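Tresomach Home Sim Pack – for school clubs and student teams

Hi, I'm Peiyu Deng, and I run the after-school robotics club at Londorside. This is the pack we built so our kids could work on a two-armed robot without anyone having to buy one (have you seen the prices?!). It's a simulated home with a robot already in it, plus the lesson sheets we use every week.

We started it in January, when the team signed up for the Skoryk household challenge and had nowhere to practise. The students chose the layout, argued over the wall colours for far too long, and wrote most of the tasks themselves – my favourites are the hallway ones, where you've got a stone countertop down one side and a glass door on the other.

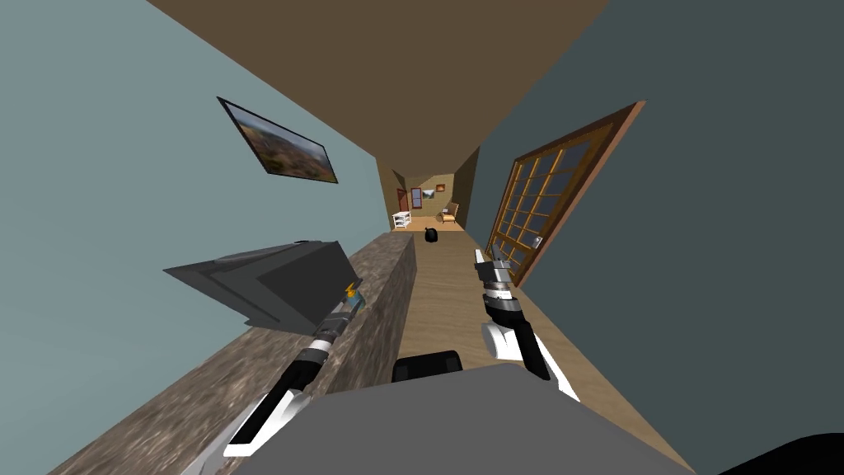

Each arm has its own controls, so we put kids in pairs and give them one arm each. It gets loud! Once they've had a go at that, they move on to scripting both arms from the one program, and the sheets take them through it step by step.

What you get: the home, the robot, 2 sets of lesson sheets (beginner and competition) and a licence for your whole club. The download comes through Kuvulach, item 2403. It's $200 for a school club or $300 if you'd like the competition marking sheets as well – drop me a line if that's a stretch and we'll sort something out.

Contact Peiyu | © Tresomach | Back to top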